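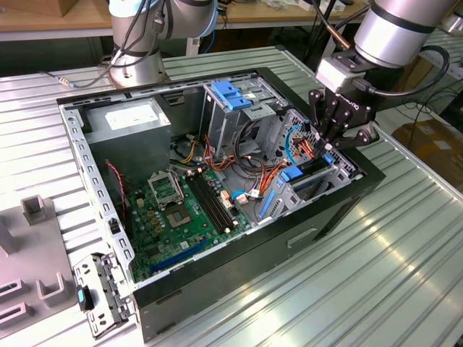

Fig. 6. Right-hand gripper over the drive bracket, case on its side, panel off.

6. Cable work inside the tower

Applies to the Penine two-arm teardown kit, desktop towers only. Laptops and small-form cases are in the Vidal supplement. If you skipped section 5 (bench zero) go back and do it — the arms will not know where the bench is.

Before you start

- Tower unplugged from the wall. Monitor, keyboard, all of it off.
- Hold the power button for 10 seconds with the cord out.
- Side panel off, open side up. Screws in the dish, not on the bench.
- Both arms parked. Green light on both bases.

CAUTION: Never open the power supply itself. Not with the arms, not by hand. It goes in the bin whole.

Steps

1. Lay the tower flat. Push it up against the bench stop till it doesn't rock.

2. On the pendant pick CASE > TOWER > CABLES. If your model isn't listed use GENERIC. Slower, but works on most things.

3. Run the look-over pass. Arms stay high for this one. Takes a minute or so, longer if the case is full of wire.

4. Check the pick list on screen. Data cables come first, then drive power, then the bundles to the motherboard. Drag to reorder. Anything you don't trust, tap SKIP and pull it by hand later.

5. Lower the right arm with JOG, slow speed only. Stop when the fingertips are just above the cables. Dont push down into the bundle to "help" it.

6. Press CLOSE once. Grip force starts at 6 N. Leave it there for data cables. Go up to 18 N for the big motherboard plug and no higher.

7. Press LIFT. The arm pulls straight up and stops by itself if the load gets too big. If it stops — read the screen, open the fingers, back off, try from a different side.

8. Repeat down the list. Park both arms before you put a hand in the case. Every time.

NOTE: Latched connectors. The arm can pull but it can't always squeeze the latch. Set the left arm to HOLD, or release the latch by hand with both arms parked.

NOTE: Loose front-panel wires like to wrap round a finger. Tuck them along the wall of the case first.

NOTE: Keep the arms' own cables behind the wrist. A loop hanging in front will catch on the drive cage sooner or latter.

CAUTION: An open CPU socket is easy to wreck. Draw a keep-out box over it on the pendant before step 5. The box stays saved untill you change case type.

If it goes wrong

Error 3220 — fingers closed on nothing. Rerun the look-over pass, then step 5.
Arm stops halfway up — cable still latched or hooked under a bracket. See step 7.
Both arms stop together — someone hit the red button, or the bench got bumped. Redo bench zero.

Finger pads wear out. Spares ship from the Hambridge depot, order by kit serial number. Drarkholm pads fit but read the grip force wrong, so recalibrate if you use them.

Section text: Jacqueline Deschamps. Bench checks: Florian Maillard. Last changed Sunday, April 17, 2022.

Next: 7. Drives and drive cages

Filed under: Setup Guides, Two-Arm Kits, Desktop Teardown
3 comments | 10 shares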